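Wondville Community Help > Shares and Companies > Takeovers and privatisations

Minority holder in a company going private: do I have to sell?

Posted by gravel_rd

I hold 700 common shares of Branora, bought through an employee purchase plan when I worked in their warehouse software group. I left in September and kept the shares in a self-directed account. The founder, through a holding company called Lobo, has now offered to buy everyone else out and delist. The circular is 183 pages and I have read perhaps a third of it.

What I understand so far: the deal is structured as a plan of arrangement, there is a special meeting, and the price is a 9 per cent premium over the last close before the announcement. The founder had already posted on social media that he was "done with being public" well before there was any formal notice, and the share price jumped on that post. The premium looks thin to me if it is measured against the price after the jump.

My points of confusion are these. If I vote against and the deal passes, do I keep my shares? Does the founder get to vote his own block? And does the early post matter to anyone in my position, or only to the regulator?
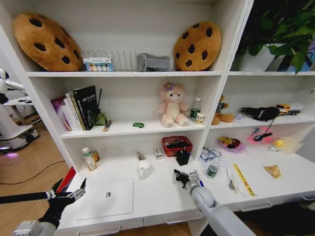 I should add that I am in Ontario and the company is federally incorporated. I don't know whether that changes the answer. The broker's help line read me the voting instructions and would not go further.

Posted by Ermelinda Baptista

Taking your points in order.

Keeping the shares: no, not if the arrangement is approved by shareholders and then by the court. An arrangement binds all holders of the class, including those who voted against. Your shares are exchanged for the cash consideration on the effective date. What you normally have in its place is a right of dissent, meaning you can demand fair value as set by agreement or by the court. Look for a section of the circular headed "Dissent Rights" and for the interim order, usually attached as a schedule. The deadline for the written objection is set there and is applied strictly. Voting against does not count as an objection, and voting in favour removes the right. As your shares sit with a broker, you are a beneficial holder and will probably need to have them registered in your own name before you can dissent. Start on that now if you are considering it.

The founder's votes: there are generally 2 tests. The first is a two-thirds vote of all votes cast, in which his block counts. The second is a simple majority of the minority, in which his votes and those of related parties are excluded. The second applies under the rules on business combinations unless an exemption is claimed, and the circular has to say which exemption and why.

Federal incorporation means the corporate side, including dissent, comes from the federal act. The securities side is still provincial.

The post: the regulator may look at whether it was misleading or selective disclosure. For you, the practical relevance is the reference date for the premium. Check whether the 9 per cent is measured from before the post or only from before the press release, and whether the fairness opinion discusses an unaffected price. If it doesn't, you can raise that at the meeting or write to the special committee.

For 700 shares, the cost of a contested valuation is likely to exceed any gain unless other holders dissent as well.

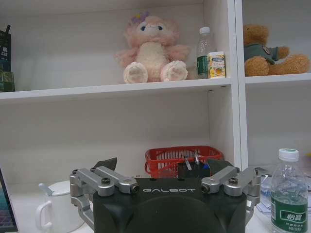
Upper shelf, with pink plush toy and water bottle

Posted by tin_kettle

Went through this with Sillov. I voted no, it passed anyway, and the cash turned up in my account. Didn't have to fill in anything because it was all held at the broker. Watch the tax side, it counts as a sale whether you wanted one or not. With an employee plan your cost base might not be what you paid, so dig out the old slips.

Posted by gravel_rd

Thanks both. Found the schedule. The premium is measured from the day before the press release, so after the post. I'll write to the special committee and leave dissent alone.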